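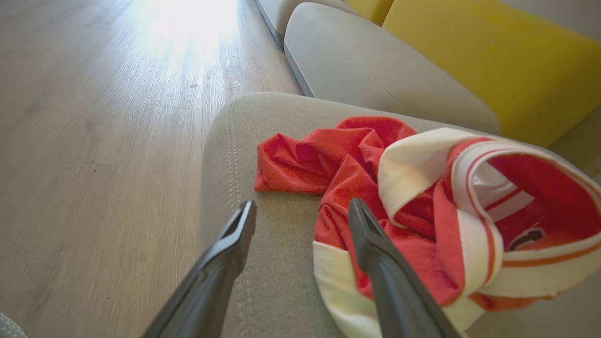
3. Where the clothes go before they go anywhere

I started this part of the study thinking the bedroom floor would win. I was wrong, and pretty badly. Across the 71 homes in our Wadeo set we logged 1157 resting spots for worn or half-worn clothes, and the sofa came out well ahead of the bedroom chair, which is the piece of furniture everybody jokes about. So this section is mostly a section about sofas.

3.1 What lands on a seat cushion

Shirts, mainly. Sports shirts turned up again and again, and I have a soft spot for them as a study object because they bunch in such an odd way (shiny cloth slides over itself and won't hold a fold, so you get a heap with a collar or a hem looping out of it). Cotton tees slump flat. Sweaters keep their sleeves. We sorted all of this with the Starkard scale, which runs from 1 for folded to 6 for fully balled up, and I'll admit my two coding passes didn't always agree around 3 and 4.

People told us the clothes were "on the way" to the wash. I love that phrase! A shirt can be on the way for days. In the Khúc interviews, which we ran in August, the same words came up so often that I gave them their own code.

3.2 The basket on the floor

Next I looked at what happens when you put a basket close to the sofa instead of down the hall. We kept it simple: a light plastic basket with holes in the side and a handle you can grab with one hand, set down on the bare floor by the seat. Figure 1 shows one at floor level, with the store label still lying in the bottom. I'd asked people to leave the basket just as they got it – I wanted the first week to start the same way in every home.
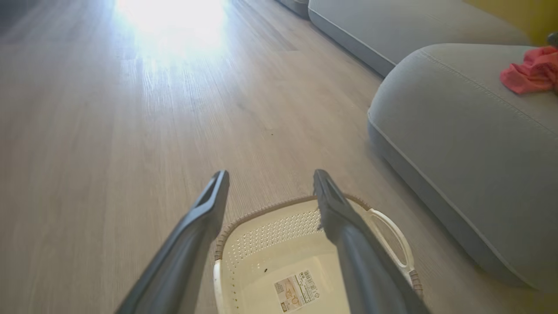

Figure 1. Plastic basket on a wood-grain floor beside a low gray sofa.

3.3 Counting the trips

For the trip counts I used the Oto diary sheets, filled in by hand each evening, and ended up with some 4000 entries. A trip meant carrying at least one piece of clothing out of the living room. Moving a shirt from the seat to the armrest did not count, though two homes wrote those down anyway and I had to take them back out. Trips went down once the basket was in place, and each trip carried more. The sofa got clearer too, but mostly at the end nearest the basket, and the far cushion kept collecting shirts much as before.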